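**Lost property and odds and ends**

The grey bins by the back door at Wirnside are due for their October sort-out. Anything still in them at the end of Monday goes to the Wirow reuse shop or, if it's past saving, in the skip.

Cherry Mae Talavera went through the shelves over the kitchen sink last week and has moved everything without a name on it to the bins. Mugs and lunch boxes stayed where they were. Cleaning things did not, so if you keep your own brush or cloths at work, please check before you buy new ones. Labels and a marker pen are in the top drawer.

Two keys on a plain ring were handed in at reception. Ask Dagný Eyvindsson and tell her what they open. The umbrellas from the summer have been given away.

If you want something kept until you're back from leave, ring extension 2551 and leave a message saying what it is. We can hold items for 2 weeks and no longer, as the cupboard is full.

Still waiting for an owner are the long-handled scrubbing brush with the pale yellow head and the blue inlay in its white grip, a bright orange item and a small lime-green one.
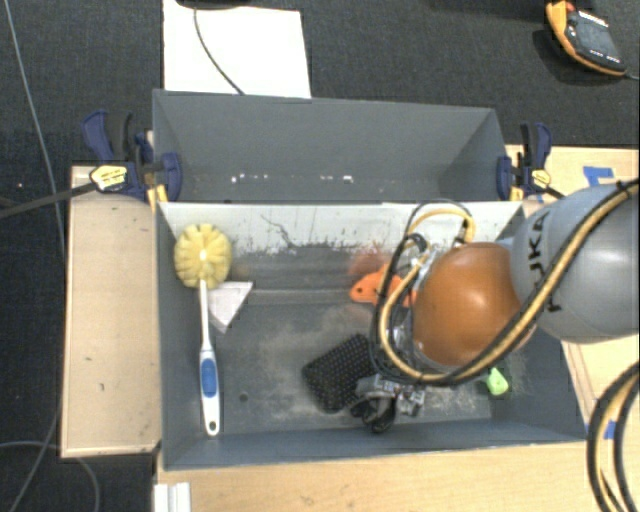 **Car park lighting**

The lamps along the far fence will be replaced on Monday from 7.30 am. Please leave the end row clear until lunchtime. Dalibor Čierny has the plan if you need to know which spaces are affected.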